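The Long Way Around to the Pulpit

Adjoa Sarpong was 28 when she first told her grandmother she wanted to be a pastor, and her grandmother, who was shelling beans at the time, said "Well, finally," and went right on shelling. Adjoa laughs when she tells it now, sitting in the little study behind the church in Skostitz with her shoes kicked off under the desk. She had expected an argument, you see, and had practiced for it on the bus (out loud, she admits, to the alarm of the man across the aisle).

She had a good job then, keeping the books for a seed company, and it took her another five years to leave it. She took her seminary classes at night, one or two a term, and wrote most of her papers at the kitchen table after ten o'clock. Her Greek teacher, Ermanno Ferraro, used to let her turn in her translations on Monday mornings, and she still has a whole box of them with his green ink all over the margins.

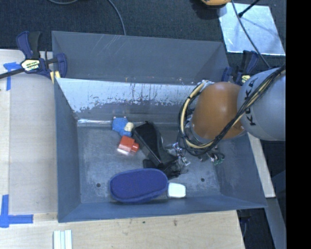
Her first placement was as a hospital chaplain, and she'll tell you she was terrible at it for months. She talked too much! She brought pamphlets. Then one night she sat with a man who wanted only to hear the baseball scores, so she read him the baseball scores, every last one, and when she got up to go he asked her to come back tomorrow and do it again. She thinks about him often when she's writing a sermon that has gotten too long.

The congregation she serves today has 300 members on the rolls and a good many fewer in the pews in June, when half the town seems to be at the lake. Rebecca Parisi, who chaired the search that brought her here, remembers that Adjoa asked more questions than they did, mostly about who was homebound and who drove them places.

These days she spends Thursdays training lay visitors, a program she started with Katia Bassi from the parish across the river. They meet over soup and practice listening, which is harder than it sounds, and afterward everybody stays far too late doing the dishes. A new group starts in the fall, and Adjoa is already looking for a bigger pot.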